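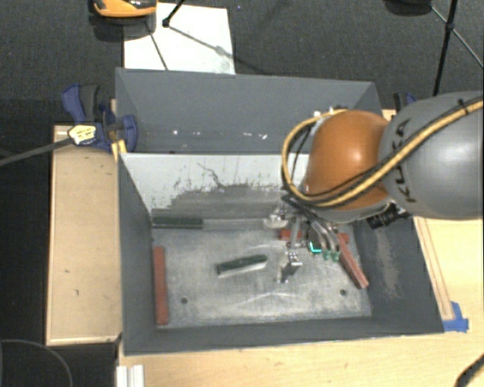

Kirsty Mellor wants to know why anyone would keep building bits in a metal bin when a plastic one is quieter, cheaper and doesn't take the skin off your knuckles. She left that under my last post at some ungodly hour and I've been arguing with her in my head ever since, mostly while washing up.

Home About Tidying Sheds & Lofts Archive Say hello

Quieter, yes. I'll give you quieter, Kirsty. Tip a load of bars and blocks into bare metal and the whole street knows you're at it. But I've had plastic tubs, years of them, and they go brittle and split down the corner and then you've got a tub with a beak that catches your sleeve every time you walk past. A grey metal bin just gets scruffier. The bottom goes cloudy and scratched, you get those pale curved lines where things have been scraped about, and I like it that way, I really do. It looks like something that's been used.

The other thing is colour. Red bars and dark green blocks on a dull grey floor — you can pick them out without your glasses on. When I had everything in a blue tub I spent half my life patting about in the bottom of it like someone looking for a light switch. Red is the best, green is fine as long as it isn't a murky green in a murky corner, and anything grey or silver you may as well wave goodbye to.

So, the big sort-out. I started it in December, when it was too wet to do anything in the garden, with the bins I got from Plekside. Mine are 525 mm long, so two of them go end to end on the shelf with a bit over for the tin of screws, and I'd measured the shelf (twice!) and still managed to write it down wrong on the back of the envelope. Never mind. They fit.

My rule is one layer. If I can't see the bottom of the bin there's too much in it, and something has to move to the next one. Long pieces are the nuisance because they never lie the way you put them, one goes along the side and the next goes slantways and the third ends up across the back, and then the little blocks get in underneath. I used to straighten them all up every time. I've stopped. As long as each one can be got hold of without shifting three others, it's tidy enough for me.

A few people have asked about lining the bottom. I tried a bit of old carpet and it was lovely and hushed for a fortnight, then it was full of grit and I chucked it. Kirsty swears by the Horis mats but they only come in the one size and I'm not hacking at a mat with the kitchen scissors. Bare for now.

Oh, and check for holes! Some bins have them in the bottom, and it's fine for bars and blocks, but pour in a bag of up to 1000 washers and you'll be finding them under the bench till spring. Ask me how I know.

Next job is the drawer under the window, which has been stuck shut since we moved in and rattles.

Recent posts
The Rovudton car boot, and what I didn't buy
Labels that stay stuck
Escobedo shelving, one year on
What to do with a jar of odd keys
Kirsty Mellor's string drawer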